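Learning an album by ear

26 February 2023

I have had the second Owino album on repeat for most of this month. I bought it at their Wallholm show last September and then left it in my bag until the new year, so I'm behind everyone else on this.

For anyone who hasn't come across them, Owino is a synth-pop duo made up of Bohdan Mykhailiuk and Lukian Shevchuk. Bohdan sings and writes most of the words. Lukian does the keys and the programming. Their first record was very busy, with a lot of layered vocals, and I liked it but rarely played it all the way through.

The new one is called Heltmont. It has nine songs and most of them are slow. The opener, "Drekumeck," is the one that got some radio play, and it's the closest thing to the old sound. After that the drums mostly drop out. The third song is just piano and one voice for the first two minutes, and then a bass line comes in very low. I missed it completely on my laptop speakers and only heard it with headphones.

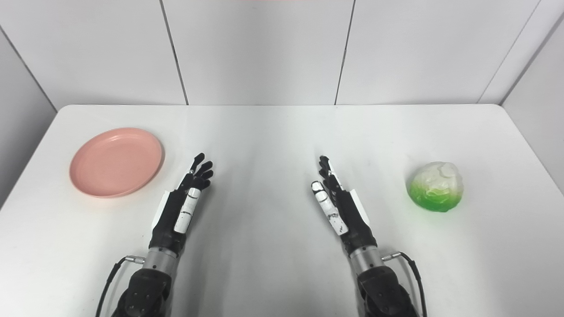
White table, white walls.

I've been trying to work out the chords to the third song on my little keyboard. The verse is easy enough. The bridge changes key and I keep losing it at the same spot. If anyone has figured out what Lukian plays right before the last chorus, please leave a comment – I think it's a suspended chord, but I can't get it to sound right.

My one complaint is the order. Two of the slowest songs sit next to each other near the end, and I would have moved one of them up to the first half. The closing song is good, though. It has the only real guitar on the record.

The vinyl was limited to 1,000 copies and I didn't get one. I have the CD, and the booklet has all the lyrics printed in it, in very small type.

They are supposed to play Wallholm again later this year. Tickets weren't up when I checked this morning. I'll post the date when I have it.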